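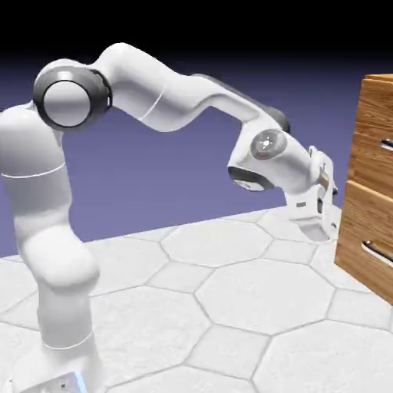 5. Filing a question for the chamber (member offices)

Read section 4 first if your office login isn't active yet. Everything below is for Stisumis, the new filing desk for the Rulenia assembly. The old email inbox still takes messages but they no longer count as filed.

5.1 Before you start

You need: the member's office code, the text of the question, the name of the minister or department it goes to. Have the text in a plain file. Pasting from a formatted page brings in stray characters and the clerks will send it back.

5.2 Steps

1. Log in, pick Questions, then New.
2. Choose Oral or Written. Can't be changed later – you have to withdraw and start over.
3. Pick the department. If two share the subject, pick the one that answers for the budget line.
4. Paste the text. Limit is 36 words for oral. Written has no limit but keep it to one subject.
5. Add co-signers if any. They get a notice and must accept from thier own login. You can't accept for them.
6. Tick the interest box if the member has anything to declare. Leave blank if not.
7. Press Preview. Check the district name. Flemalura and Huenchumán sit next to each other in the list and get mixed up all the time.
8. Press File. Write down the receipt number.

Note: Save Draft is not filing. Drafts are wiped after 36 hours.

CAUTION: do not press File twice. Slow page, wait. A second click makes a second question and both go to the draw, then both get pulled.

5.3 Cut-off

Oral questions close 2 working days before the sitting, at noon. Written, any time. Anything filed after noon rolls to the next sitting automaticaly, no notice sent.

5.4 Withdrawing

1. Open Filed, find the receipt number.
2. Press Withdraw, give a reason (one line is fine).
3. Wait for status to read Withdrawn.

Once the order paper is printed the button goes gray. After that it takes a signed letter from the member to the clerk's desk. Paper, not a scan.

5.5 If it comes back

Returned questions show in red with a code.

R1 – over the word limit
R2 – wrong department
R3 – subject is before a court. Don't refile, call first
R4 – same question answered this session

Fix and refile under the same receipt. Your place in the draw is kept for R1 and R2 only.

Changes since the April version: co-signer step added, R4 added. Questions on this section to Tineke Schouten, table office.

Last updated 2021-06-21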